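I met Asabe Ojo on a rainy morning in May, and she'd already put the kettle on before I got my coat off. She has kept a weather diary for most of her adult life – rainfall, wind, first frost, the lot – and I'd been wanting to get a look at it for ages.

"My uncle started me off," she told me. "He gave me a rain gauge and a notebook and said, don't skip a day. I skipped plenty!"

The notebooks fill a shelf in her hallway. She has 116 of them now, mostly the cheap Pesico kind with the soft covers (she buys them in bulk and still worries about running out).
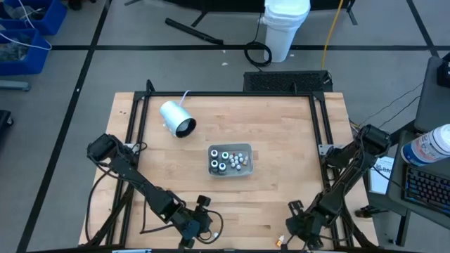
So what does she write down first every morning?

"The rain," she said. "Always the rain, before coffee. Then I look at the sky and write whatever comes to mind."

Some of what comes to mind is wonderful. One entry just says "mean little wind." Another goes on for two pages about fog over Dedirano, where she spent a summer with her friend Amedeo Sala. He keeps a diary too, and they mail each other copies and argue about them.

"Amedeo rounds up," she said, laughing. "He had 120 millimeters for one storm and I had 102. Same valley! We didn't speak for a week."
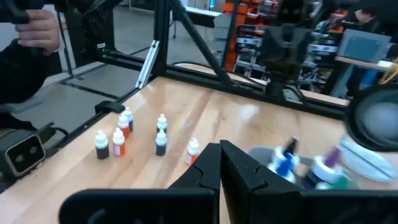 *Small bottles on a wooden tabletop.*

I asked if she'd ever move it all to a computer. Her niece has offered, and got as far as typing up one winter.

"It was very neat," Asabe said. "But she left out the mean little wind, so I made her put it back."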